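9/18/20

Friday, finally, and I am so pleased with myself I have to write it down before I fall asleep. The bed is made! Or the fitted sheet is on, at any rate, all four corners, and it has stayed there since lunch. After two nights at Mellside on a bare mattress with my coat over me, I could have sung.

I do love that headboard. I'd only seen the listing photos and thought it would be a bit gloomy, being grey, but the upright padded panels are gorgeous to lean on with a cup of tea, and the wall behind is so plain and white that it needs a bit of weight there. I've decided against hanging anything over it until October at least. Let the room settle first.

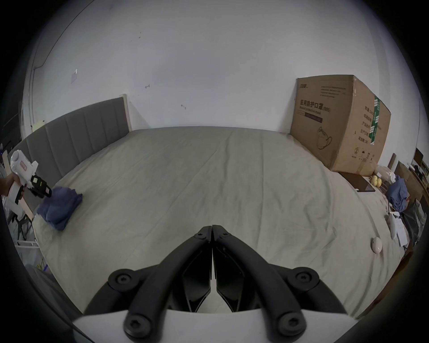

Pichit rang while I was tugging at the last corner and laughed at me for puffing. He reckons I should have started with the kitchen like a normal person. But you can live without a kitchen for a few days if you've got toast, and you can't live without somewhere to lie down! He's coming on Sunday with his drill and has promised me the good noodles from Srisuk, so I forgave him on the spot.

The colour of the sheet is still a mystery to me. I bought it as "stone". In the morning it was nearly grey, by mid-afternoon it had gone a sort of olive, and with the lamp on it's plain beige. I like it in all its moods. I've ordered the matching pillowcases from Anura, a ridiculous $489 for the full bedding set with the doona, and I refuse to feel bad about it. I slept on a futon for three years.
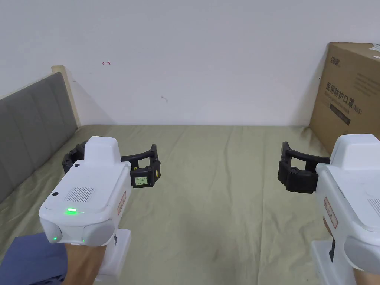
Later, after tea

Costel came by from next door to introduce himself properly and ended up staying an hour. Lovely man, full of opinions about bin night. He wanted to know if I was a nurse, and it took me a second to work out why: the big carton on the bed that used to hold N95 masks. No, just a scrounger of good boxes! He approved. He also eyed the two lemons lying on the sheet and told me he has a tree out the back that drops more than he can use, so I'll never need to buy another one.

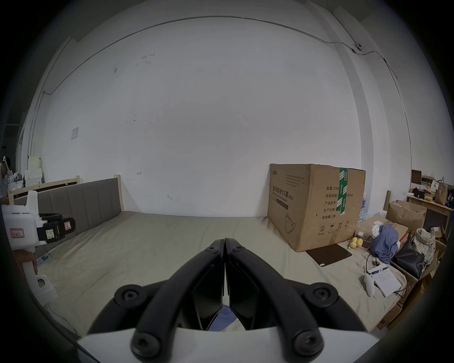 I've been thinking about how to unpack this time, because last time I did it room by room and lost my mind. My new plan is to use the bed as the sorting table. Everything gets tipped out there, handbag and plaid bag can wait on the other side, and whatever has no home by bedtime goes back in a carton. It makes you quick, I can tell you. Even the water bottles ended up by the bed, and that blue cloth had been lying in a heap long enough that it was starting to look like a pet. Folding is my favourite part of the whole business. I don't do it beautifully (Mum would have something to say about my edges) but a rough rectangle is good enough for a drawer, and I get a little thrill every time a pile goes down.

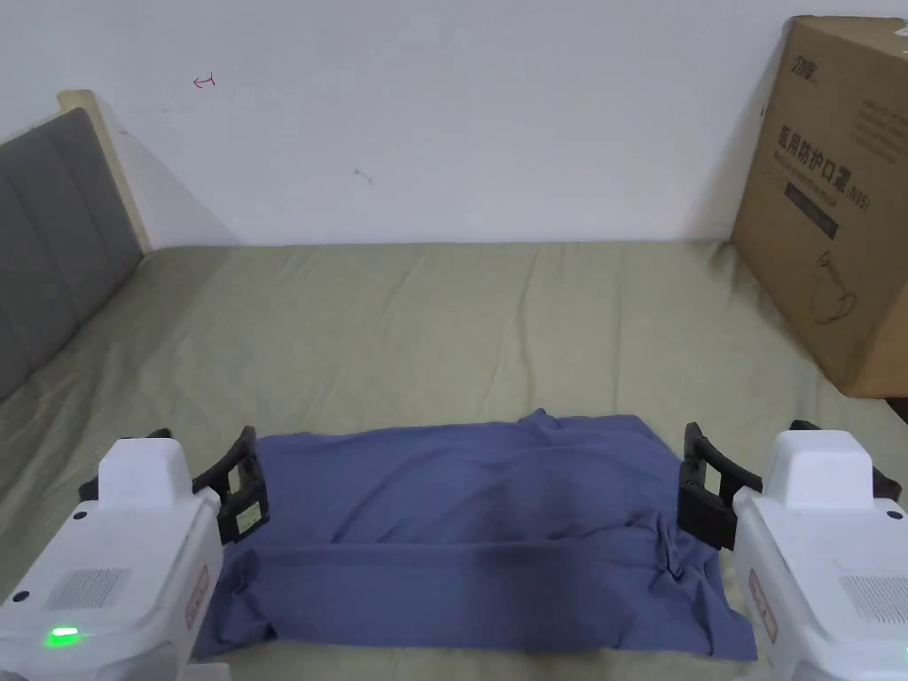

Tomorrow it's the shelf, then flattening boxes for the recycling, and a walk down to Kiter to see about curtain rods if my back allows. I want full-length ones, maybe a dark green. Costel says the morning sun comes straight in at that window.

Phone's on the charger, toast crumbs already in the bed. Goodnight, new room!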